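3.2 「ひと口」はどれくらいか:飲水日誌の書かれ方

読了時間 6分
最終更新 1月

図3 白いキャップの透明な飲料水ボトル

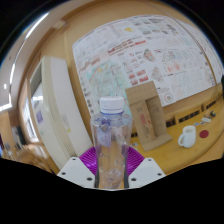 さて、前の節では日誌を配るところまで書きました。ここからは、戻ってきた日誌を読んで私がいちばん頭を抱えたところ、つまり「量の言葉」の話をします。

調査に協力してくれたのは、Granness地区の集合住宅に住む47世帯です。お願いしたのはとても単純で、水を飲んだらそのつど、時刻と量を書いてください、というものでした。量の欄にはわざと単位を印刷しませんでした。ミリリットルと刷ってしまうと、みなさん急にまじめになって、コップの容量を調べて書いてくるんですね(予備調査でそうなりました)。私が知りたかったのは正確な摂取量よりも、人が自分の飲んだ水をどんな言葉でつかまえているかのほうだったので、欄は空白のままにしました。

回収した記録は4000件ほど。全部手で打ち込みました。途中で共同研究者のNisreen Obeidatが見かねて半分引き受けてくれたのですが、彼女の打ち込んだ分と私の分とで表記の揺れの扱いが違っていて、結局あとで全部見直すことになりました。「一口」「ひとくち」「ひと口」を同じとみなすかどうか、最初に決めておくべきでした。本稿ではまとめて「ひと口」としています。一方で「ひと口ちょっと」は別に立てました。ここはObeidatと最後まで意見が合わず、彼女は今でもまとめるべきだと言っています。

表記を整理したあとに残った量の表現は、214種類ありました。正直、30くらいだろうと思っていたので、かなり驚きました。「コップ半分」「湯のみに軽く」あたりは予想どおりです。でも「薬が飲めるくらい」「のどが鳴るまで」「残りぜんぶ」となると、容器の大きさをもとに換算するやり方がまったく使えません。とくに「残りぜんぶ」には困りました。残りがどれだけだったのか、前の行を見ても書いていないんです。

おもしろいのは、容器の種類で言葉の性格が変わることでした。コップや湯のみから飲んだ記録では、量は容器の分数で書かれがちです。半分、三分の一、ふちまで、という具合に。ところがボトルから直接飲んだ記録では、分数がぐっと減って、動作の言葉が増えます。「ごくごく」「ちびちび」「少しずつずっと」。最後のものなどは、もう量ですらなくて時間の話をしています。日誌の設計では一回の飲水を一行に書くことになっていたのに、机の横にボトルを置いて仕事をしている人にとっては、どこからどこまでが一回なのか、そもそもはっきりしないわけです。ある協力者は午前の欄に大きな括弧を引いて「この間ずっと」と書いていました。集計上は一件として数えましたが、これを「ひと口」の一件と並べてよいのか、今も自信がありません。

この点について、Hussam Abou Jaoudeは以前の私信で「回数を聞くからいけない。蓋を開けた回数を聞けばいい」と助言してくれました。なるほどと思って、Smadi地区での追加調査では蓋の開け閉めを書いてもらう版も試しました。結果は、ちょっと期待はずれでした。開けっぱなしにする人が思ったより多かったのと、開けた回数を書こうとすると飲んだ量のほうを書き忘れるらしく、量の欄が空白の日誌が目立ったのです。Jaoudeの案が悪いというより、一枚の紙に二つのことを頼んだ私の欲張りだったと思います。

もうひとつ、家族の中での言葉の伝染についても触れておきます。同じ世帯の日誌を並べてみると、ほかの世帯には出てこない言い回しが共有されていることがあります。Arno通り沿いのある世帯では、三人とも「犬のぶん」という表現を使っていました。聞き取りで尋ねたところ、昔飼っていた犬の水入れ一杯ぶん、という意味だそうです。器はもう手元になく、大きさの見当も三人でばらばらでした。それでも日誌の上では何の問題もなく通じています。こういう単位は換算表に載せようがないので、本稿の表4では「世帯内単位」として別にまとめました。

換算の話に戻ります。先行する調査の多くは、参加者に目盛りのついた容器を配って、この問題を避けています。摂取量を知るにはそれが正しいやり方でしょうし、私も医療目的の調査なら迷わずそうします。ただ、配られた容器で飲むとき、人は少しよそゆきの飲み方をするように思うのです。Tranarumでの聞き取りでも、「測られていると思うと残せない」という声がありました。この発言は一人のものなので、あまり大きく扱うつもりはありませんが、次の節で就寝前の記録を読むときに、頭の隅に置いておいてください。夜の欄には「飲まなかったことにする」という書き込みがいくつもあって、これをどう数えるかで、また一か月ほど悩みました。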